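# Braço desloca-se uns milímetros ao fim de uma sessão e volta ao sítio depois de reiniciar

**Categoria:** Manutenção e calibração
**Perguntado por:** Timothée Marchal
**Estado:** resolvido

Boa tarde. Tenho a meu cargo uma célula pequena, com um braço montado por cima de uma cozinha de brincar. As tarefas são simples: pegar na salsicha, pousá-la num prato, passar o prato amarelo da tábua para a bancada, coisas assim. O braço trabalha sempre na vertical, com a garra virada para baixo, e as posições de aproximação foram ensinadas à mão em relação ao canto da bancada de madeira.

Desde outubro tenho um desvio que não consigo explicar. De manhã, com tudo frio, a garra desce onde deve. Depois de uns ciclos começa a descer ao lado, sempre para o mesmo lado, e no fim da sessão o erro chega a 4 mm. Para a salsicha não faz muita diferença, porque os dedos abrem bastante. Para o prato amarelo faz, porque tem o rebordo ondulado e basta um pequeno desvio para o dedo apanhar a onda errada e o prato rodar em vez de subir.

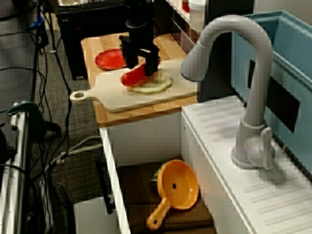

O que já fiz:

- Refiz o zero de todos os eixos pelo procedimento do manual. De manhã fica certo, à tarde volta o desvio.
- Troquei os dois dedos da garra por um par novo. Nenhuma diferença.
- Reapertei os parafusos entre o punho e a garra. Um estava um pouco frouxo, mas o desvio continuou igual.
- Corri o mesmo movimento 31 vezes seguidas sem pegar em nada, só descer até perto da tábua e subir. O erro cresce devagar nas primeiras repetições e depois estabiliza.
- Confirmei que a cozinha não sai do lugar. Fiz marcas a lápis no chão e no fim estavam alinhadas.

Se desligo o controlador, espero e volto a ligar, a posição fica boa outra vez durante algum tempo. Por isso inclino-me para um problema de encoder ou de temperatura num dos motores, mas queria ouvir alguém antes de desmontar. O fornecedor (Brarley) propõe mandar o braço para revisão e eu ficava sem célula durante semanas.

Mais dois dados que podem servir. O cabo da garra passa por fora, faz uma laçada na parte de cima do braço e desce até ao punho. Foi substituído em outubro, porque o antigo tinha a bainha gasta – o novo é de outra marca, Gaillard, com a mesma ficha. E a carga é mínima, tudo o que a garra levanta é plástico ou parecido.

Passo a rotina de verificação que uso, caso alguém veja ali um erro:

1. Levar o braço à posição de repouso.
2. Descer devagar até a ponta da garra ficar logo acima da tábua, ao lado do rebordo direito do prato.
3. Medir com o calibre a distância da garra ao rebordo.
4. Subir, voltar ao repouso, repetir.
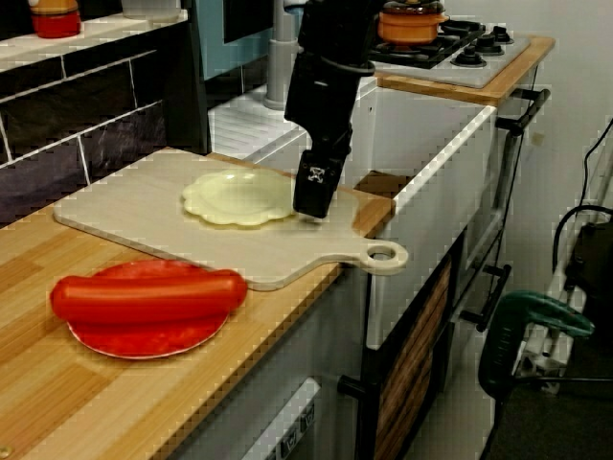
## 3 respostas

### Resposta de Hervé Barbier

Isso é encoder. Já me aconteceu com outro braço e só ficou bom com motor novo. Eu mandava para revisão enquanto está em garantia.

> **Timothée Marchal:** Obrigado. O teu também voltava à posição certa depois de reiniciar?
>
> **Hervé Barbier:** Não me lembro. Acho que não.

### Resposta de Huguette Perrin ✔ *aceite pelo autor da pergunta*

Antes de desmontar seja o que for, olha para o cabo. Escreves que o desvio é desde outubro e que o cabo foi trocado em outubro. Eu começava por aí.

Um cabo exterior mais rígido do que o original faz força no punho. Num braço leve isso chega para o desviar, sobretudo se a laçada for curta. O controlador corrige uma parte e deixa o resto. Quando desligas, os travões largam ou as juntas cedem um pouco, o cabo acomoda-se, e ao ligares outra vez o ponto de partida é outro. Também explica que o erro cresça e depois estabilize: o cabo vai escorregando nas abraçadeiras até encostar.

Para confirmar, sem ferramentas especiais:

1. Põe o braço na posição de medição e deixa-o parado, com os motores ligados.
2. Mede a distância ao rebordo do prato.
3. Com o movimento bloqueado no comando, solta só a abraçadeira mais próxima do punho. Não desligues a ficha.
4. Mede outra vez sem tocar no braço.

Se a medida mudar ao soltares a abraçadeira, é o cabo. Se ficar igual, passa para a fixação da base.

Caso seja o cabo, faz assim:

- Aumenta a laçada. Deve haver folga com o braço na posição mais esticada que usas, e não só em repouso. Na minha célula dei-lhe mais um palmo e chegou.
- Usa abraçadeiras de velcro junto ao punho. As de plástico apertadas transformam o cabo numa mola.
- Dá ao cabo a curva natural dele antes de o prenderes. Deixa-o pendurado uma noite, e vê para que lado enrola.
- Roda o punho de um extremo ao outro à velocidade mínima e observa a laçada. Não pode prender em nenhuma aresta do braço.
- Só no fim refaz o zero. Se o fizeres antes, guardas a força do cabo dentro da calibração, e suspeito que foi o que te aconteceu da primeira vez.

Sobre a carga: tens razão, a salsicha e os pratos não pesam para isto.

> **Timothée Marchal:** Soltei a abraçadeira e a garra mexeu-se à vista, nem precisei do calibre. A laçada estava curta. Vou refazer tudo e digo.
>
> **Perrine Moulin:** Tenho o mesmo cabo da Gaillard em Praronberg e confirmo que é bastante mais duro que o de origem, principalmente de manhã com a sala fria.
>
> **Timothée Marchal:** Refeito. Deixei o cabo pendurado, pus velcro, aumentei a laçada e calibrei no fim. O desvio agora é de menos de meio milímetro ao fim de uma sessão inteira. Marco como aceite. O prato já sobe direito.
>
> **Huguette Perrin:** Boa. Volta a medir daqui a duas semanas, o cabo ainda vai amolecer.

### Resposta de Vlastimil Bartoš

O cabo é a explicação mais provável, mas deixo a parte da base e do resto da célula, para quem chegar aqui com o mesmo sintoma e o cabo em ordem.

**Grampos.** Em montagens com grampos e calha de alumínio, o aperto perde-se com a vibração. Aperto os meus no início de cada semana e faço um traço de caneta entre o grampo e a calha. Se o traço já não coincide, refaço a verificação antes de trabalhar. Um desvio pequeno na base cresce muito até à ponta da garra.

**Referência.** O autor ensinou as posições a partir do canto da bancada, mas mede em relação ao prato. O prato está pousado na tábua, e a tábua na bancada, e tanto um como a outra podem mexer. Uma tábua com a pega para fora do balcão leva toques com facilidade quando alguém passa. Eu escolhia um ponto fixo. Há uma cabeça de parafuso na madeira, perto da borda da frente, e para isso serve bem: leva-se a garra até lá e mede-se sempre ali.

**Aquecimento.** Mesmo sem avaria, convém fazer o braço andar antes de medir. Eu deixo-o em movimento lento mais de 20 minutos. Calibrar com ele frio e trabalhar com ele quente dá um erro, pequeno, mas repetível.

**Cabos no chão.** Os que pendem ao lado da mesa devem ter o peso seguro na mesa e não na ficha. Vi uma célula em Akville em que o feixe inteiro puxava pelo conector da base, e o dono andou a trocar motores até alguém prender os cabos à perna da mesa.

**Dedos.** Depois de trocar os dedos é preciso ensinar outra vez a posição de fechado. Na pergunta não se diz se isso foi feito. Se um dos dedos chega ao objeto antes do outro, empurra-o para o lado ao fechar, e numa peça que rola parece erro de posição.

> **Timothée Marchal:** Não tinha refeito a posição de fechado depois de trocar os dedos. Fiz agora, o esquerdo estava a chegar mais tarde. Obrigado.
>
> **Perrine Moulin:** Que binário usas nos grampos?
>
> **Vlastimil Bartoš:** Nenhum medido, aperto à mão até parar.
>
> **Perrine Moulin:** E no parafuso como referência, encostas a ponta ou ficas acima?
>
> **Vlastimil Bartoš:** Acima, com um apalpa-folgas no meio. Encostar risca os dedos e empurra o braço.

---

**Perguntas relacionadas**

- Garra não abre até ao fim depois de trocar os dedos
- Que folga deixar no cabo do punho?
- Calibração perde-se ao cortar a energia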